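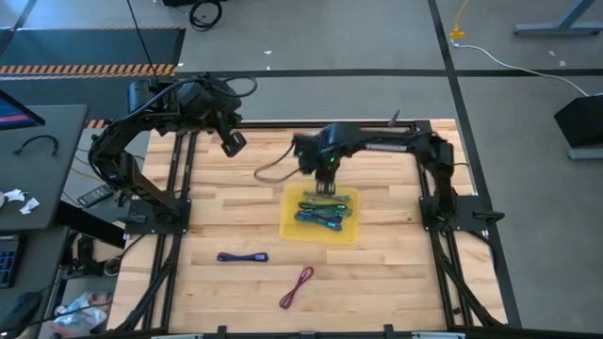
Software sync, two-arm cell, April 9, 2024

Present: Brigitta Ammann (chair), Shiyu Zheng (notes)

1. Planner. Edonik now replans in 96 ms. Shiyu still sees the right arm stall when both arms request the tray – log to be attached to the ticket.

2. Perception. Cable masks retrained on 3,000 labeled images. Blur near the fingers remains the main source of bad grasps.
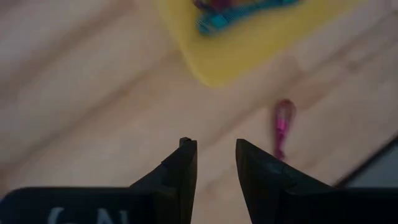

Wrist camera view, gripper open, yellow tray behind.

Brigitta wants the close-range mask dropped and the last good pose held.

3. Tooling. Davine replay drops timestamps on long runs.

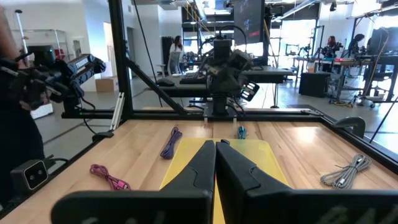
Shiyu will patch the writer and rerun the 29 failed episodes.

Open: arm priority rule (Brigitta).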